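Director's Diary
The Brestden Museum of the Shore
March 13, 2012

The reading room reopened to the public this morning after the winter closure. Attendance was modest, as is usual for a Tuesday, and the new opening hours appear to have reached most of our regular visitors. Two members arrived at nine, under the former schedule, and were admitted early.

The principal business of the day was the tide-table collection. The Museum holds 1,463 printed tables, almanacs and harbor notices, the greater part of which came to us when the port office at Wulow was closed. They were received in fruit crates and have remained in them for longer than the Museum would wish to admit in its annual report. Staff completed the first full listing last week, and I spent the morning reading it through.

The listing is sound. It does, however, confirm a difficulty that had been suspected. The Wulow tables were calculated from a gauge on the old stone pier, and those for Brestden from a gauge inside the harbor mouth. For a period of 14 years the printers at Shirima issued both in a single booklet without stating which columns belonged to which station. A reader who does not know this will conclude that high water at Brestden moved by the better part of an hour from one season to the next. At least one published history of the harbor has done so. We shall need to place a printed note in every affected booklet, and I have asked that the wording be agreed upon before any more volumes are issued to readers.

I compared six of the booklets against the harbor master's logs before lunch. In four the stations could be told apart by the spring tides alone. The other two I could not resolve, and I have set them aside on the north shelf with a slip in each. The logs themselves are in poor condition from June onward in nearly every year, when the office windows were evidently kept open and the salt air did its work on the lower edges.

The binding estimate was received from Zustia in the midday mail. The firm proposes to rebind 300 volumes in buckram over two years, with the spines lettered to match the existing sets. The price is fair, but the schedule would remove the most heavily used volumes during the summer, when inquiries from boat owners and family historians are at their highest. I have replied asking whether the order of work may be reversed. I also asked that original paper covers be bound in at the back. On the last occasion they were discarded, and with them the advertisements for chandlers, coal merchants and boarding houses, which are now the subject of more inquiries than the tables.

At two o'clock I reviewed the plan for the summer exhibition on the life of the lower shore. The text panels are too long. The panel on the strand line runs to 189 words and could lose a third of them without harm to the sense. I have also asked that the common names of seaweeds be given first and the Latin second, in smaller type. The section on squid and cuttlefish is much improved since the last draft – it now says plainly that the white "bones" found along the beach after a storm are the inner shells of cuttlefish, a question the front desk answers nearly every day of the season.

The handling table for younger visitors is still to be settled. My own view is that the shells should be real and the soft-bodied animals should be toys, kept in shallow trays at a height a small child can reach without climbing.
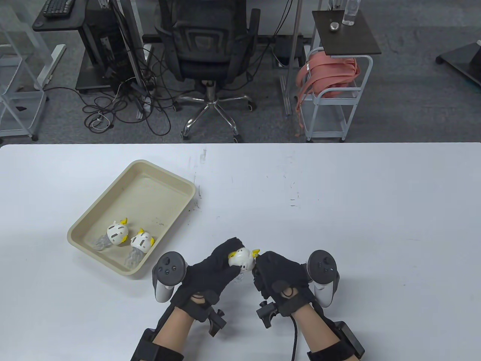 Labels for the handling table will be printed on card and replaced as they wear. The laminated ones used two years ago curled in the heat of the front gallery and were a constant nuisance. The matter of a hand-washing station was raised again. The plumbing cannot be extended to that side of the building within the present budget, and a sign directing families to the washrooms will have to serve.

A letter came from the school at Wulow requesting three visits in the exhibition's opening month. I have offered two, both in the morning, and suggested that the third group be taken to the shore itself at low water. This will require a correct tide table, and I have undertaken to supply one.

The roof above the map store was inspected late in the afternoon. The repair made in the fall has held. There is a fresh stain on the plaster by the east window, the size of a dinner plate, which the inspector believes comes from the gutter and not from the slates. Two map cabinets have been moved forward from the wall as a precaution, and the floor beneath them has been swept.

Remaining for tomorrow: the wording of the tide-table note; the reply to the insurers; the key to the lower store, which was not on its hook at closing.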